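Week two of comparing hand-held grippers for our table task set. Posting notes as I go, mostly so Róisín Daly stops asking me for them in the hallway.

Two designs in the running. One is what we call the Clistula, the curved finger. The other is the Orkamach, the teardrop finger. Same idea for both: a person holds one, does the task, and the marker cube gives us the pose.

Weight first. In the hand they feel close. After 60 minutes they don't. The Clistula puts more of its weight forward and you notice it in the wrist before you notice it in the shoulder.

I moved my grip back by a finger width and that helped. Hafiz Lumbantobing has bigger hands than I do and had no complaint with either one, so take this as one opinion.

Finger shape. The curved finger is better for getting under a flat thing, like a plate rim. It slides in and stays there. The teardrop wants to come down from above and pinch.

For cups it's the other way around. The teardrop closes on a cup rim cleanly. The curved one tends to tip a light cup if you come in fast.

Soft food is the hard case. Both leave a dent. The Clistula leaves a long one and the Orkamach leaves a small deep one. For our purposes a dent is fine, a tear is not.

Out of 21 tries at moving a soft square from plate to tray, the Clistula tore it three times and the Orkamach tore it 7 times. Small sample. I'm going to run it again with a slower close.

Trigger feel: the Orkamach has a longer pull. I like that for soft things and dislike it for everything else. By the end of a session I'm not pulling it all the way and I think it's closing when it isn't.

Someone asked about tracking. Marker cubes on both, same size, same print. Loss happens when I roll my wrist inward past a certain point and the face turns away. It's me, mostly. You learn to keep your wrists flatter.

Lighting matters more than I expected. Tuesday morning we had some 17 dropouts in one session. Same tasks after lunch with the blinds down, almost none. I'd like to see that repeated before I blame the sun.

Cables. If you build one of these, put the strain relief on before you do anything else. I skipped it on the first Orkamach and the connector worked itself loose by the end of the day.

Tried Shao's recording software and then Eltora's on the same tasks. Shao's starts faster. Eltora's tells you right away when a stream drops, so that's the one I'm staying with for now. Finding out at the end of a session is no good.

One thing I changed: I now start every take with both grippers pointed down at the table and hold still for a couple of seconds. It makes lining up left and right a lot easier later.

Also, sit down for the small stuff. I was doing plate work standing and my hands drifted all over. Seated, elbows in, the motion is much more even - and I last longer.

Mixed pairs are what I've been running most lately, a different finger on each hand. Left hand gets under, right hand pinches. It felt clumsy at first and now I prefer it to a matched pair.

Róisín wants a matched pair because it's simpler to train on. She may be right. We'll do both sets and compare before April.

Next up is pouring, with the lighter cups. I'll post the counts when I have them.
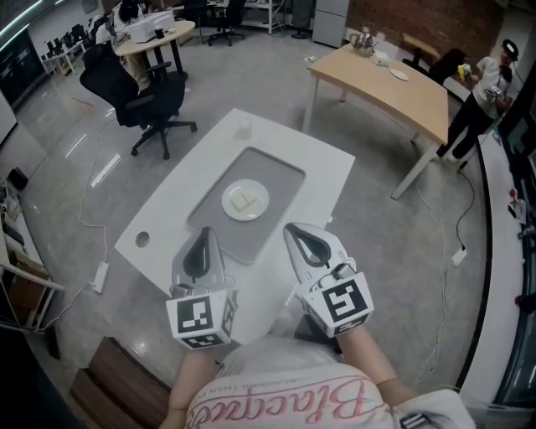

Mixed pair at the white table, curved finger on the left and teardrop on the right.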